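Jillia bench: what went wrong with the grip, and what we did next

Frequently asked questions

Plenty of people have written in since the July open day at Hikthorpe, and we love getting the questions! Most of them concern the fault that stopped the Saturday session, so the answers are collected on this page. If yours isn't covered, send it to the bench inbox and it will get added.

What is Jillia?

Jillia is our name for the tabletop pick-and-place bench at Hikthorpe. The arm gets a short list of objects and a place to put each one. We run it in batches of 200 attempts and keep every log, good or bad.

What was the fault?

The gripper closed too early. On soft objects the fingers met resistance from the top of the object, the controller read that as a finished grasp, and the arm lifted with nothing held. In the worst batch we logged 34 empty lifts. The block hardly suffered at all, but the ball was a terror.

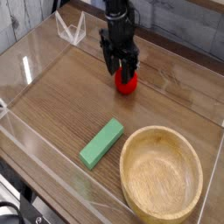 The Jillia bench at Hikthorpe, with the gripper at the red ball.

Did anybody get hurt?

No. The arm works inside the clear walls and the stop button was pressed as soon as it began repeating itself. We still wrote it up as a safety matter, and I think that was right. A machine that believes it is holding something when it isn't will carry on with the rest of its plan, and on a bigger arm with a heavier load that could be very nasty.

Why didn't the force sensor catch it?

It did its job, in a way. It reported a push and the push was real. The trouble was the threshold, which had been set using hard blocks only and then left alone. A push from above and a squeeze from the sides looked the same to the controller. Going back through the 289 log entries from that week, you can watch the mistake happen over and over (strangely gripping reading, if you like that sort of thing).

Why do you test with such simple objects?

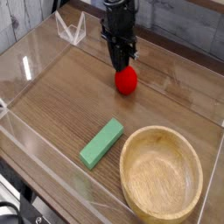
Simple objects make a bad grasp easy to study, and they cost next to nothing to replace. You know what a ball should do when you squeeze it, so if the log says something odd you go and look at the arm first. The felt-like surface of the red ball is a proper challenge for this check, and with the fingertips right down on top of it you have exactly the sort of contact the old threshold muddled up. The green block makes a good partner to it, with flat sides for the fingers to close on.

What has changed?

The controller now checks how far apart the fingers are as well as how hard they are pushing. If they are wider or narrower than the object allows, the arm opens, goes up and tries again. After a second miss it stops and waits for a person. Lifting speed is down to 80 per cent of what it was until we are happy.

Is it fixed?

Much better, and I'm really pleased with it, but I won't call it finished. There is still the odd slip when the fingers come down off centre. The people at Pirdale are running the same checks on their own bench, and we'll compare notes once both sets of logs are in.

Can I use your settings on my own gripper?

Please do look at them, but measure your own. Thresholds depend on the fingers, the cable drag and the object. The Nkuna notes on our downloads page go through the steps – start with the softest thing you plan to pick up, which is the step we skipped.

Can I come and see it running?

Yes! Bench visits are open again. Stay on the visitor side of the clear wall, keep your sleeves and bags off the table edge, and ask as many questions as you like. Bookings go through the visits page.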